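Relham Student Robotics Club to Hold Open Evening, Asks Visitors to Bring Doubts
Club will publish failed attempts alongside successful ones
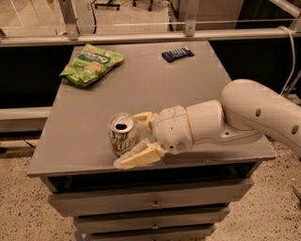 A two-fingered gripper at a soda can on the club's gray cabinet.

RELHAM, 1/24/25 – The Relham Student Robotics Club will open its workroom to the public in March and show what its tabletop arm project can do so far. The club is also promising to show what it can't do, and members say that list is longer.

The project, called Sinaga, asks students to get a robotic arm to pick up ordinary items and put them away in a drawer. Soda cans, snack bags and wrapped bars are the usual test items. The club began keeping a written log of every attempt last fall after a parent asked how often the arm got it right and the members gave four different answers.

The log now holds 489 attempts. Of those, 167 ended with the item in the correct drawer and no help from a student.

"People see a short video and think the thing is ready to clean their kitchen," said Nusrat Fakir, the club's adviser. "I've watched a lot of those videos. I always want to know how many tries came before the one they posted, and I want my students asking that too."

Student lead Khôi Khổng said he is not convinced the arm has learned much about cans in general. "It does fine when the can is about where we had it last week," he said. "Move it back by the bag and we get a lot of misses. Maybe that's a training problem. Maybe we just don't have enough data. I don't want to tell people it's solved."

Drawers have been harder than cans. The knobs are small, and a grip that is slightly off slides right past them. Ánh Hầu, who runs the drawer tests, has asked the club to stop counting a half-opened drawer as a success. The change takes effect with the next round of tests and will lower the club's score.

The club's budget for the year is $3,000, and 31 students are signed up. Fakir said the number who come every week is smaller. She has asked the school to hold off on plans for a second arm until the first one gets through a full set of drawer tests.

Visitors at the open evening may place items on the cabinet themselves, within reach of the arm, and every attempt will go into the log. Hiếu Văn will post the results on the workroom door before people leave. Anything larger than a soda can should stay at home – the gripper will not close around it.

Admission is free. Children under 10 must come with an adult. Questions about the event or the log can be sent to Vinh Ninh, club secretary, through the school's main office. Copies of the full log are available on request.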